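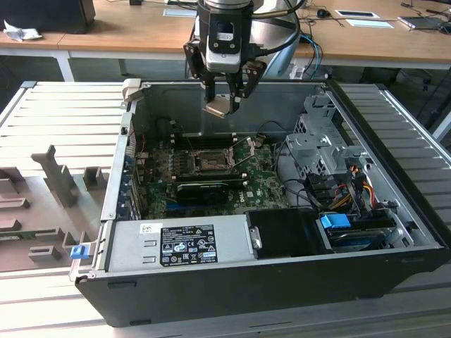

Are Zellon splitting up?

The band say they aren't. They put up a short statement on November 9, 2019, after a night of fans going mad over a deleted post, and it says all the remaining dates are on and the album is still coming. So calm down everyone. For now.

Right, the background, for anyone who went to bed early. Just before midnight a message went up on the Zellon page. Plain black square, one line: "Thanks for everything, it was a laugh." No name on it, no explanation. Gone again in under ten minutes but by then it had been screenshotted all over the place and the fan forum had fallen over twice.

Cue panic. People with tickets for Torthorpe were asking for refunds before breakfast. Somebody started a goodbye playlist. Somebody else was already selling a "final tour" T-shirt, which is quick work even by Zellon fan standards.

The statement, when it finally came, was only a few lines. The post was meant for a private group, the band said, and was aimed at a member of the road crew who is leaving to have a baby. Wrong account, wrong button. "We are not splitting up. We are in a van. See you in Torthorpe."

Fans are not all convinced. And you can see why. It's been a rough few months for the group and there were already stories going about after July, when they walked off 8 songs into a festival set and never came back for the rest. The sound desk got the blame that time. A couple of people near the front swore they'd seen a row at the side of the stage between two of the band, with a tambourine thrown. The band have never said a word about the tambourine.

Then there's the money. Zellon moved to the Ait Ali label in the spring, a bigger deal then the old one by all accounts, and the first single since the move did not do what anyone hoped. It's a decent song! Got hardly any radio though. The second single was due at the end of last month and has been put back with no new date. Ait Ali were asked about it and sent over a two-line reply saying the record is "being finished properly" and that they're delighted with what they've heard. 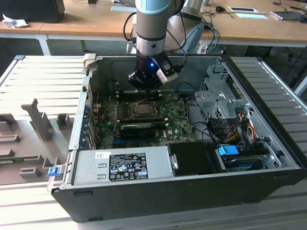 Delighted is a strong word for an album with no title yet. But a person close to the sessions says the songs are done bar one and the hold-up is over the running order, plus a long argument about whether a track that lasts 30 seconds counts as a track. It's going on, apparently. Half the band wanted it off.

As for Torthorpe, the show is still down for the town hall, doors at seven, and the venue says it has had no call from anyone about cancelling. All 2,000 tickets went in the first morning. A small number have been coming back today through the official resale page, so if you missed out this is probably your chance, look now. Face value only. Do not pay the silly prices on the other sites, the hall says it will be checking names at the door and it turned plenty of people away last time.

Support is still to be confirmed. The poster has a gap where the second name should be and the hall's own website lists "special guests", plural, which has set the forum off again. The favourite guess is the old bass player. That would be something, given how that ended, and given the song they wrote about it afterwards.

No word from the departing crew member, who must be having a very odd weekend. The band did add one more line underneath the statment later on, wishing all the best and saying the real goodbye card is in the post. With a cake. The comments under it are mostly baby names, and mostly rude.

We've asked Zellon's management whether the July set was mentioned in any of the talks with the label, and whether the new single will be played in Torthorpe. Nothing back at time of writing. Will update if they reply.

UPDATE: management have been in touch. The single will be played. No comment on the rest, and no comment on the tambourine.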